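Limescale ring inside mugs and kettle since moving, what am I doing wrong?

Posted in Kitchen and Household by teapot_in_exile

Moved to Waklow in November and the water is a complete shock to me.

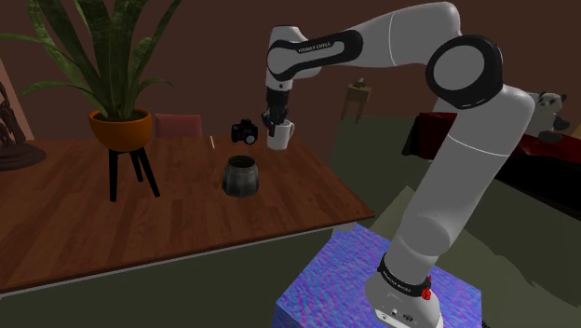

I grew up somewhere with lovely soft water and never had to think about any of this. Now every cup of tea has a sort of oily skin on top within a couple of minutes, and when I drink it there's a brown tide mark left behind that washing up liquid won't shift. The kettle is worse. It's a Brulline, the plain steel one, only bought it when we moved, and the bottom already looks like the inside of a cave.

I rang the water company and the chap read me out a hardness figure of 200 and said that was "hard but normal for your area", which cheered me up no end. I've tried bicarb on the mugs (worked a bit, very slow) and leaving them overnight in bleach, which my sister then told me off for. The kettle I've done nothing to because I'm scared of my tea tasting of chips.

So, do I need a filter jug, or a proper softener, or do people just live with it? We rent, so nothing that involves plumbing please. And is the skin on the tea harmful? It puts me right off.

limey_old_boots
Posted Tuesday

Welcome to the club! I've lived with hard water all my life and you do get used to it, but you needn't put up with the skin. It's minerals in the water joining up with stuff from the tea, and it's harmless, it just looks horrid. A squeeze of lemon stops it forming if you take your tea black. Don't do that with milk in, I have and it curdled and I drank it anyway and regretted it.

For the kettle, citric acid and not vinegar. You can get a bag of it in most hardware shops, near the jam making things. Half fill the kettle, boil it, switch it off at the wall, then put in a heaped tablespoon. Go gently because it fizzes up like mad if you tip it all in at once (ask me about my worktop). Leave it half an hour, pour it away, rinse, then boil 2 lots of fresh water and chuck them both. No chip shop smell at all. I do mine once a month, when I remember, and it comes up like new.

The mugs are really tannin stains sitting on top of a thin bit of scale, so that's why bicarb only half works. Use the leftover hot citric acid water from the kettle! Pour it straight in, let it stand while you have your breakfast, then go round with a bit of bicarb on a damp cloth once you've rinsed them. Don't mix the acid with bleach though, ever, and rinse those bleached mugs really well before you try it.

I wouldn't bother with a softener if you rent. The people in the flat below us had an Olaniyan one plumbed in under the sink and then moved out 133 days later, I know because they complained about the exact number at every opportunity.

mrs_pegbag
Posted Tuesday

filter jug. we've got a Jamen one, lives in the fridge door, tea is lovely. cartridges add up but worth it to me

dunkin_in_the_dales
Posted a bit later

Agree with most of the above but a jug won't get rid of everything, you'll still get scale, just a lot slower. Also change the cartridge when it says. I left mine for ages one summer and the water tasted of pond.

Two things to add. Empty the kettle at night so it isn't sitting full, it makes far more difference than you'd think. And try a tea blended for hard water, a lot of the supermarkets do one now. I was very sniffy about it until I tried a box, and I've had nothing else since. It's a bit stronger so don't leave the bag in as long, I give mine a minute and it's plenty.

If the stains on the mugs are really old, a denture tablet in hot water for 60 minutes does it. Don't put anything with gold round the rim in though, I lost the pattern off a wedding present that way and it's still at the back of the cupboard facing the wall.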